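Ticket 721: Gripper width reads as "closed" while the fingers are open
Project: Clerness (handheld demo pipeline)
Component: perception / width estimator
Reporter: Irinville site
Assignee: Eusebio Cuervo
Status: Fixed in branch, waiting on review
Priority: High (was Low, then somebody trained on it)

Summary
On clips from the kitchen recordings, the width estimator reports a fully closed gripper for long stretches when the fingers are plainly apart. The policy learned from this, as policies do, and now approaches every object with its hand firmly shut, like a man trying to pick up a coin in mittens.

Steps to reproduce
Run the estimator on any clip from the September kitchen batch with default config. Plot width against frame index. Admire the flat line.

Expected: width goes up and down.
Got: width goes to zero and takes a nap.

Log

Entry 1, Cuervo
Blamed the calibration file. Everyone blames the calibration file. Reloaded it, diffed it against the Urrutia site's copy, same numbers to the last digit. Apologized to the calibration file.

Entry 2, Cuervo
Timestamps next. Width and pose streams line up fine. Found an unrelated off-by-one in the plot script, fixed it, and the flat line is now flat one frame earlier.

Entry 3, Cuervo
Turned on the debug overlay. The estimator finds the finger pads by color: threshold on blue, keep the biggest blob on each side of center, measure the gap between them. If both sides come back as the same blob, it assumes the pads are touching and returns zero. Whoever wrote that had a clean gray bench and a happy life. (I checked the history. It was me.)

Entry 4, Irinville
We don't see it on the Nustell bench clips at all. Same tool, same build. Is it lighting?

Entry 5, Cuervo
Not lighting. Dumped the mask at frame 900 of the worst clip. One blob, left pad to right pad, with a large part of the table thrown in for free. Raw frame attached so nobody has to take my word for it.

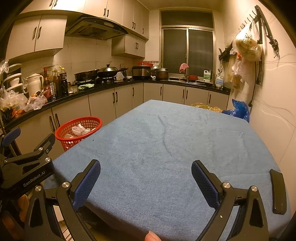
Frame 900, raw. Fingers open, blue pads over a light blue towel.

Entry 6, Cuervo
So the towel joins the pads into one region and the code calls that a closed gripper. Tightening the hue range helped on this frame and broke 10 others, where shadow drags the pads toward black and they drop out. Raising the saturation floor did the same thing with more confidence. There's also a blue bag behind the table, which I would like noted as the second line of attack.

Entry 7, Irinville
We could just use a different towel?

Entry 8, Cuervo
You could, and the next kitchen will have a blue tablecloth. Leave the towel alone.

Entry 9, Cuervo
Fix on branch:
- Search only inside the two regions the pads can physically reach, taken from the linkage geometry. Bag is out of the running.
- Match pad edges against a template per side, and use color only as a tie-breaker.
- Same blob on both sides now returns "unknown" instead of zero. Should have been like this from day one.
- More than 800 ms of "unknown" marks the clip for manual review and keeps it out of training.

Reran the clip. Frame 900 now comes back open. The plot has hills in it. I had forgotten what hills look like.

Entry 10, Irinville
Confirmed on our end for that clip. Rerunning the rest of the batch Saturday. Do we need to retrain?

Entry 11, Cuervo
Yes. Width labels from the old build are junk for anything shot over that towel. Please don't fine-tune on top of the mitten checkpoint, start from the one before it.

Still open: regression test with a blue background, and the default config still points at the old threshold file.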